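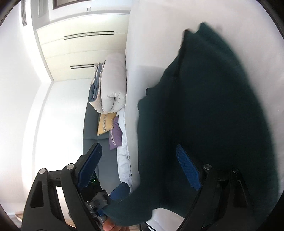 July - gripper night, again

The lounge room has officially become the workshop. I said I wouldn't let that happen, and then the shed got so cold that the glue wouldn't go off, and one by one the boxes came inside. So now I do my test grabs in here with the good sofa watching on, purple cushion, yellow cushion and all.

Anyway, the hand-held gripper is together and it's grabbing things! I gave it the big teal one tonight, which is about the meanest thing in the house to pick up. It's thick and soft and it folds wherever it feels like folding. Hard things are easy, I could pick up a mug with the very first version, the ugly one with the bent bracket. Fabric is another matter. You close the jaws and the stuff just squashes and slides off sideways, and you're left pinching a bit of air and feeling silly.

The blue pads are what I'm happiest with. I'd been putting it off because the old ones were glued on so well that I had to shave them off the black plastic with a chisel, and I took a nick out of my thumb doing it (fine now, bit of tape). The textured ones hold a fold so much better than the smooth ones did. I do want to try a rougher pattern as well, but I'm scared of pulling threads, and Myrto will have my head if I ruin anything knitted.

Speaking of Myrto, she rang at lunch to ask how Skirnen was going. That's the name of the whole thing, the gripper plus the arm that will one day carry it, and she's the one who named it so I suppose she's allowed to check up. Skirnen is meant to fold blankets. That's the whole dream. I'd like to come home from work and find the blankets folded, and I have now spent most of a winter and 99 dollars on bearings to save myself a job that takes two minutes. She laughed at me for a good while over that.

Bits still bugging me:

The right-hand finger feels a touch stiffer than the left. I've had the pivots apart twice and cleaned them and put them back and I still reckon there's something in it. Might be a screw done up too tight. Might be that I printed that side on the day the printer was playing up.

The handle is too fat. After half an hour my palm aches, and I don't have small hands. I'm going to take a few millimetres off it before I do any more long sessions, and maybe round off the bottom so it stops digging in.

The little green light I love. No complaints. It's tiny and it makes me feel like a proper engineer.

I also need to get better at writing down what I did. Tonight I changed how far the jaws open AND how I was holding my wrist, both at once, like a galah, and now I can't say which of them made the difference. Dad would've had something to say about that. One change at a time, written in the book, then the next one. I've ruled up nine lines on the back page and I'm not allowed to touch a screwdriver tomorrow until I've filled in the first.

The arm itself is still in Pusville, at the shared workshop, bolted to the bench by the roller door. Liao sent through the quote for the new shoulder plate and it's dearer than I wanted but not outrageous, so I'll probably just say yes. The other option is to cut it myself on the Sumska, and every time I use that machine I come home with a part that's nearly the right shape. Nearly isn't much good when there are four holes that have to line up. I'll sleep on it.

What I want to do next is corners. If I can get it to find a corner and hang on while I lift, then the folding part is mostly just moving from A to B, or that's what I keep telling myself. Up to now I've been going for the middle of an edge, because it's there and it's easy to reach, and then of course the rest hangs down in a great heavy loop and drags itself out of the jaws. A wavy edge like the one on the teal doesn't help either. I might start on tea towels and work my way up. They're flat, they're cheap, and I've got a drawer full that I don't mind chewing holes in.

Didn't get dinner until after nine. Toast and the end of the soup. I've promised myself the lounge room goes back to normal before the weekend, so the tools at least have to go back in their box and the offcuts in the bin. The gripper can stay on the shelf by the door where I can grab it.

Must ring Liao in the morning about that plate, and buy more of the small screws.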